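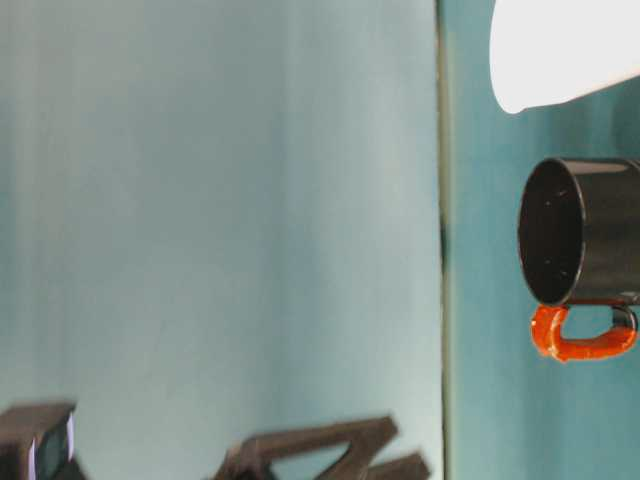 *Black mug on its side, handle wrapped in orange.*

# Graketti: wrapped mug handles

Graketti is a set of records on drinking mugs whose handles have been covered with something: tape, cord, cloth, rubber sleeve. It holds 1760 records on 100 mugs. Each record covers one mug on one occasion, so most mugs appear many times and at different stages of wear.

Maintainer: Elin Hughes. Wrapping and relabeling: Rhun Gwynne. Last edited Oct 2, 2022.

## What counts as wrapped

A mug is in scope if any part of its handle is covered by a material that was added later. Molded-on grips and factory sleeves are out. A price sticker on the handle is out. A repair with tape is in, even if the tape is only there to hold a crack together.

Mugs without handles are not recorded. Mugs that lost the handle during the work keep their earlier records and get `status = retired`.

## Layout

```
graketti/
 records.csv
 mugs.csv
 wraps.csv
 notes/
 pictures/
```

`records.csv` is the main table. `mugs.csv` has one row per mug and `wraps.csv` has one row per wrap, including wraps that were removed. Join on `mug_id` and `wrap_id`.

## Fields in records.csv

| Field | Type | Meaning |
|---|---|---|
| `record_id` | integer | Unique, never reused |
| `mug_id` | string | Key into mugs.csv |
| `wrap_id` | string | Key into wraps.csv |
| `pose` | string | `upright`, `side`, `inverted` |
| `handle_dir` | string | Toward the recorder, away, left, right, up, down |
| `coverage` | integer | Percent of handle length covered, in steps of 10 |
| `lift` | boolean | True if any edge or flap stands away from the handle |
| `residue` | string | `none`, `light`, `heavy`; only filled in after removal |
| `remark` | string | Free text, often empty |

Coverage is judged by eye against a strip of paper laid along the outside of the handle. The inside of the loop is ignored. This makes bulky wraps look better than they are, and the bias is known.

`pose` refers to the mug body. A mug on its side with the handle tucked under it is still `side`; use `handle_dir` for the rest.

## Wrap materials

Tape is the most common material in the set, followed by cord. Cloth strips were tried early and mostly dropped — they slide on glazed handles and had to be tied off, which changed the shape of the knot more than the shape of the grip.

Tape wraps are divided into `flat` and `bunched`. A flat wrap follows the handle closely with each turn overlapping the last. A bunched wrap has folds or ridges thick enough to catch a fingernail. Both types are allowed to have loose ends, and a loose end alone does not make a wrap bunched. When a wrap is flat at one end and bunched at the other, record it as `bunched`.
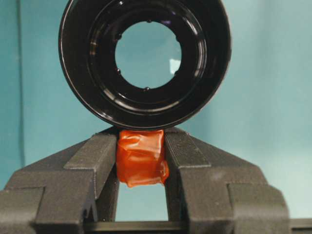
Color is stored as one plain word per wrap. Red, orange and anything between them were merged into `orange` in March, after two recorders split the same roll of tape three ways. Clear tape is stored as `clear` even when it has yellowed. Body color is handled the same way in `mugs.csv`, with dark brown and dark gray kept separate from black only where the difference shows in daylight.

## Recording procedure

1. Dry the mug and the table.
2. Set the mug in the pose given on the run sheet.
3. Fill in `coverage` before `lift`. Do not press loose edges down first.
4. Take the pictures.
5. Return the mug to the shelf with the handle facing out.

Runs are done in blocks of 10 mugs. Do not rewrap within a block. If a wrap comes off, finish the block, then open a new row in `wraps.csv`.

## Known problems

- The early Plindby batch has no `handle_dir`. The values cannot be recovered and the field is blank.
- Mugs from the Bresiser batch are glossy and dark. Reflections inside the mouth have been entered as stains in several remarks. Treat "stain" in that batch with caution.
- `lift` was read differently by different recorders, mainly on bunched wraps, where a fold and a flap are hard to tell apart.
- Wraps were renewed on no fixed schedule, so wrap age should not be compared across batches.
- Serrano mugs have handles that open at the bottom. Coverage is measured to the tip. 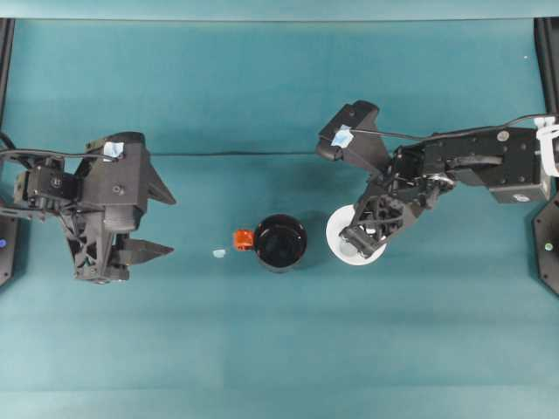

Rowena Enriquez disagrees with the way `lift` is stored and has asked for a length in place of true or false: a corner that stands up slightly and a strip hanging off the handle end up with the same value, and only the second one gets in the way when the mug is picked up. Her proposal is in `notes/lift.md`. It has not been adopted. Old records would need remeasuring, and many of those wraps are gone.

## Suitable uses

The set is meant for comparing wrap materials and for checking how well people agree on simple condition fields. It says little about comfort. No one was asked how a handle felt, and fill level and temperature were never recorded.

Do not use `residue` to rank tapes. Removal was done by several people, some with a thumb and some with a plastic scraper, and the method was not written down.

## Corrections

Send corrections to Elin Hughes with the `record_id` and the field name. Corrected rows keep their number — the old value goes in `notes/changes.md`.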